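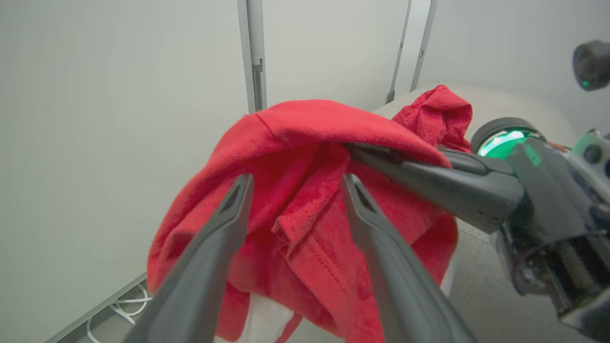
In Praise of Slow Laundry

I drove out to the Nolton open day in June expecting to be sold something, and I came home fond of a machine that was busy with a red garment. The Genby people let us stand and watch as long as we liked (bless them!), and I stayed until nearly 42 minutes had gone by. A fellow behind me called it slow. Well, so am I, and I've had decades of practice with sleeves.

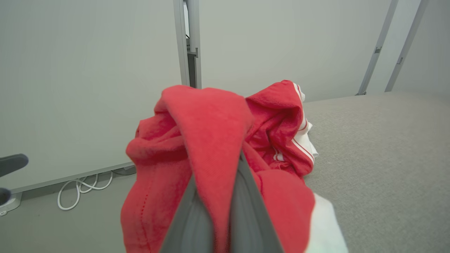

Red cloth in the gripper at the Nolton open day.

I'd rather see more patient afternoons like that one than another glossy video.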